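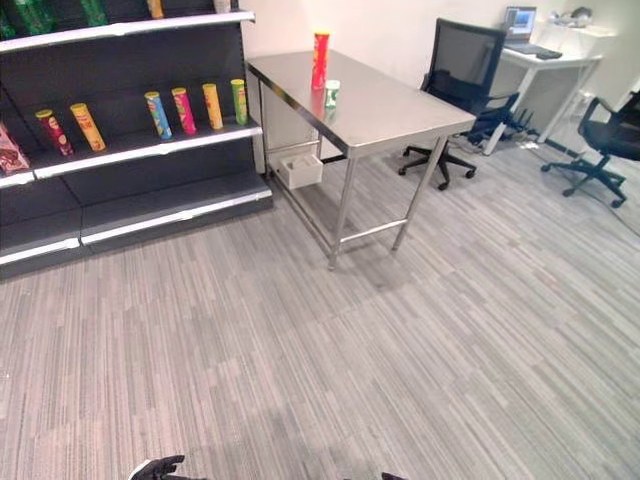 干鹰嘴豆怎么煮才不白费一晚上

网上讲鹰嘴豆的教程，十篇里有八篇会写“一定要泡满十二小时”“千万别提前放盐”“加小苏打破坏营养”。这些话我以前都信，后来煮得多了，一条一条试过去，能站住脚的不多。下面写的是我现在用的做法，配方很普通，没有秘诀，看不惯的地方可以自己改。

先说买豆子

包装上写“特级”“精选大粒”的，我看不出和普通的有多大差别。真正有差别的是放了多久。陈豆子皮皱、颜色发暗，泡完还有一部分是硬芯，再煮两小时也救不回来。所以我只看生产日期，挑最近的那批，其余的字一概不读。

我手头轮着用的有两种：Clovum 的小袋装和 Plostanance 的散装。后者便宜一截，碎粒也多，要花几分钟挑。Clovum 的袋子上印着“免浸泡”，我照着煮过一次，外层烂了，里面还发面，从此当这三个字不存在。

材料

干鹰嘴豆 275 克
泡豆用的清水，没过豆子一掌高
煮豆用的清水，另备
盐，两小勺，分两次用
小苏打，四分之一小勺，可放可不放
月桂叶一片，我其实尝不出它的作用，习惯了就放

第一步：泡

豆子冲两遍，挑掉石子和碎皮，放进大碗，加水，加一小勺盐，搅匀。对，泡的时候就放盐。“放盐豆子会变硬”这个说法流传很广，我用同一袋豆子分两碗比过，放盐的那碗皮反而更软，破皮也少。你若不信，拿一小把试试，成本很低。

时间上，晚上十点泡，早上七点煮，足够了。天热的时候（比如八月）请放冰箱，室温泡一夜容易起泡发酸，那种味道煮不掉。

泡好的标准：掰开一粒，断面颜色均匀，中间没有发白的硬心。

第二步：煮

倒掉泡豆水，再冲一遍。有人主张留着泡豆水，说里面有营养，我没见过哪位把这水单独喝下去。

豆子进锅，加新水，水面高出豆子三指。要做豆泥就放小苏打；要拌沙拉就别放，否则皮太软，一拌就散。放多了还有一股肥皂味，四分之一小勺是上限。

大火烧开，撇沫，转小火，锅盖留一条缝。保持水面微微冒泡，别让它翻滚，翻滚的结果是一锅豆皮汤。

四十分钟后开始尝。教程里写的“煮一小时”没什么参考价值，豆子新旧、水的硬度、锅的厚薄都会影响。我煮过三十五分钟就好的，也煮过一个半小时还硌牙的。一次尝三粒，三粒都能用舌头压碎才算熟。做沙拉可以稍早关火，要留一点嚼劲。

第三步：加第二次盐，晾凉

关火以后放剩下的一小勺盐，让豆子在汤里自己凉下来，至少半小时。这一步很多人省掉，然后抱怨豆子没味道。着急捞出来的豆子皮会干裂，摆盘也难看。

用高压锅行不行

行，泡过的豆子上汽后十二分钟，自然泄压。缺点是中途没法尝，碰上陈豆子全靠猜。Lavumero 那款电压力锅有个“豆类”键，我借来用过，出来的豆子做豆泥合适，做别的都太烂。按键的名字听听就好，时间还是自己设。

罐头能不能代替

能，别听人说罐头不配叫鹰嘴豆。赶时间我也开罐头，沥水冲净，用清水加盐小火煮十分钟，铁腥味会淡很多。只是罐头偏软，烤着吃不容易脆。

煮好以后怎么吃

最省事的：豆子沥干，趁温拌橄榄油、柠檬汁、切碎的洋葱和欧芹，加一撮孜然粉。网上流传的 Trajkovski 拌法还要加蜂蜜和烟熏辣椒粉，我觉得蜂蜜多余，辣椒粉可以留。

想烤脆的话，要把表面水分彻底擦干，铺开别叠，200 度烤三十到四十分钟，中途晃两次盘。油在前面放，香料等出炉再撒，提前撒会焦苦。至于“放一周依然酥脆”，我没做到过，第二天就开始皮了，当天吃完比较现实。

做豆泥的，豆子要比沙拉用的再多煮十来分钟，趁热打，芝麻酱后加，加冰水调稀稠。剥皮我试过一回，剥了将近一集电视剧的时间，成品确实细一点，但不值得再来一次。

保存

连汤装盒，冷藏三四天。冷冻的话沥干，平铺冻硬再装袋，三个月内用掉。煮豆的汤别急着倒，炖菜时代替清水很好用，下锅前先尝咸淡，里面已经有盐了。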